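Prideck Textured Floor Coating, Charcoal

Home > Floors > Coatings > Prideck

Sold by the tub. One tub covers 80 square feet at two coats.

I've been mixing and selling Prideck out of the same shop for long enough that I mostly know what people are going to ask before they ask it, so I'm going to ramble a bit and hopefully save you a phone call. Prideck is a water-based coating for concrete floors. Basements, workshops, utility rooms, that back hallway where everybody drops their boots. It goes on thick with a loopy roller and dries with a bumpy, grippy finish that hides old patches and hairline cracks way better than flat paint does.

My own basement floor has had it for years (I did it in July with the windows open, which I recommend!) and I've dragged a freezer across it twice. There's a scuff. I touched it up with leftovers from the tub and now I can't find the spot.

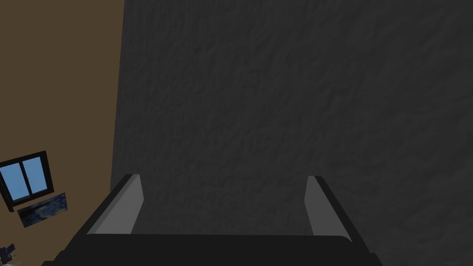 Prep is the boring part and I won't pretend otherwise. Sweep, scrub, rinse, and then let the concrete dry all the way through. Overnight is usually enough in summer. If your floor has been waxed or sealed, you need to sand it dull first. I use 80 grit on a pole sander and put the radio on. Fill anything wider than a pencil line with Serra patching paste, which we also carry, and let it go hard before you open the tub.

Stir it from the bottom. Then stir it again! The grit sinks, and if you skip this you'll get one smooth corner and one corner that feels like a cheese grater. Benedetta D'Amico, who runs our mixing room, tells every customer this at the counter and I'm told about it when they don't listen.

First coat goes on thin, second coat goes on heavy, and you roll the second one in short crisscross strokes. Work toward the door. Wait a full day for socks, two for shoes, and a week before you put shelving back.

Colors are charcoal, clay and fog. Charcoal is what I'd pick for a workshop, and it looks great next to a brown wall. Clay sells best for entryways.

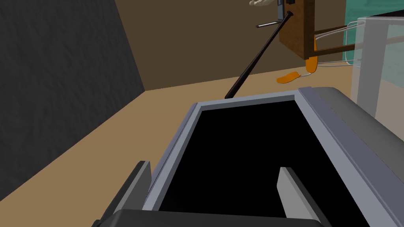

Can I put Prideck over old floor paint?
Old paint is fine to coat over as long as it's stuck down tight. Scrape a few spots with a putty knife, and if it comes up in flakes, strip it before you start.

What's in the box: one tub of Prideck, a stir paddle and a loop roller sleeve. You'll need your own handle and tray. Extra sleeves are on the Nimuveck rollers page, and Kanyarat Nakpan in the order office can add them to your box if you email before noon.

Related: Serra patching paste, Nimuveck rollers, color chips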